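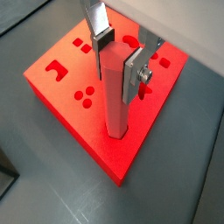
From the robot bench: the trouble with the pegs

Several of you stopped by in September to ask when the peg work on the Haldane cell would be back on its regular schedule, and I kept promising a proper answer in the newsletter. Well, it has taken me a while (you know how I am), but I have one now.

The short version is that the arm was pushing too hard. When a peg caught on the rim of its hole, the controller was supposed to feel the resistance, back off a little and try again. Most days it did just that. But on run 161 it kept right on pressing, and it went on pressing until one of us reached over and hit the stop button. No one was hurt, I'm glad to say, and the arm came through fine. The peg had slipped sideways in the fingers, though, and we lost the rest of that afternoon to checking everything twice.

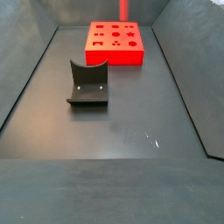

The red board and the black holder inside the enclosure.

We blamed the board first, naturally. Then we blamed the fingers, and for a day or so we blamed each other - all very politely. Our friends at Nurnico were kind enough to go through the logs with us, and they spotted what we had missed. The force reading was zeroed once, at power-up, and never again. Over a long session it drifted, a tiny bit at a time, so that by late in the day the arm believed it was barely touching the board when it was leaning on it quite hard. Run 161 was simply the worst of a bad bunch. Going back through the records, we found 14 others where it had pressed harder than it should have.

The reading is now zeroed before every single peg, with the fingers clear of the board. It adds a few seconds, and I can live with a few seconds! We also put in a separate limit that halts the arm no matter what the main program thinks is going on. We have done 400 runs since then without a repeat, and I have started sleeping better.
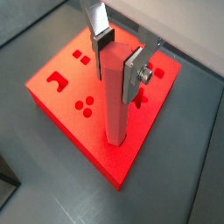 What we ask of you

If you are running the cell, please stay within reach of the stop button until the session is over, even when it has been behaving beautifully all morning. If a peg looks crooked in the fingers, stop first and straighten it afterward, with the arm powered down. And write it in the log, please, even the little things. The Tranen cell over in the Fismont building uses the same controller and will get the same update next.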